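27th July

Back on the Flivska set today after a week of other stuff. The goal was to fill in the approach clips, meaning the part before a grasp where the arm comes down toward the table and has to work out how high it is. We have piles of good grasps from February and hardly anything for the bit leading up to them, and the policy shows it — it hovers, dithers, then drops too fast for my liking.

Started with the wrist camera because I didn't trust the old calibration. Redid it twice. The first go was my fault (wrong board file, the one for the Gilton arm, which I should really rename!). Second go looked fine, so I left it alone and got going.

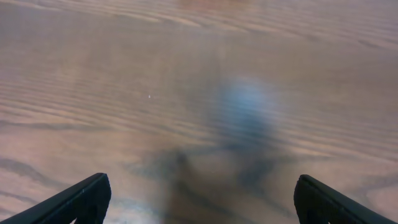
I'm keeping the fingers open for the whole descent in this batch. Srithong's clips close them partway down and I think that's muddying things, so I'd like one clean set where the only thing changing is the height. Starting pose gets jittered a little each time, by hand, so it's a bit lumpy. Sorry to whoever plots it.

Target is 900 clips before we retrain. Didn't get anywhere near that today, but the rhythm is good now and the pedal saves a lot of walking back to the keyboard. I threw out 5 where I bumped the leader arm and left everything else in, even the slightly wobbly ones.

One thing I keep going back and forth on: the arm's shadow. It's a pretty strong height cue and I bet the model will lean on it, which is great until we ship to Hostevcombe and their lights are somewhere else entirely. Maybe do a batch with the side lamp on? Or two, different angles. Want opinions on this before I burn another afternoon.

To do: rename that board file, check the timestamps on the last few clips, find the spare pedal cable.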